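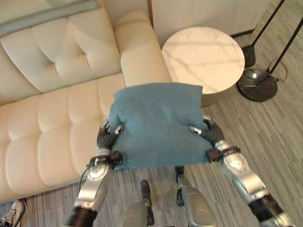
Blue cushion held in both hands, cream sofa to the left.

Home > Forums > Humanoids > Faults & Fixes
Filed under: grip faults, safety stops

zilonik_fan
Wednesday, April 26, 2023
Okay, I love this job (tidying a sofa with two hands, how great is that!) but we've got a fault. Right hand gets the release command, left hand gets it too, and only the left one opens. The right keeps squeezing until the arm trips on error 46. Anyone seen this?

dvorak_nives
Yes!! Same error, on firmware 2374. Mine was the wrist strap. Too tight, and it pinches the cable when the wrist bends.

Storstead8
I don't buy the strap. Error 46 is a timeout, so I'd look at the finger current limit first. Soft stuff never gives a clean contact reading.
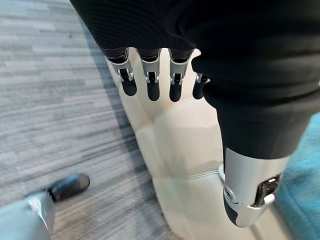
zilonik_fan
Quilted leather is even worse for that, the fingers sink in before anything registers. I dropped the limit by 8 percent and got 2 clean releases, then it locked up again. So maybe you're both right?

dvorak_nives
Loosen the strap anyway, it's a one-minute job :)

bernadette_a
Fun thread, but please keep your own hands out while it's tripped. Mine let go with a real snap in August. Hit the stop, then power down the arm.

Storstead8
Agreed on that part. Still not the strap.

6 replies | 8 likes | Share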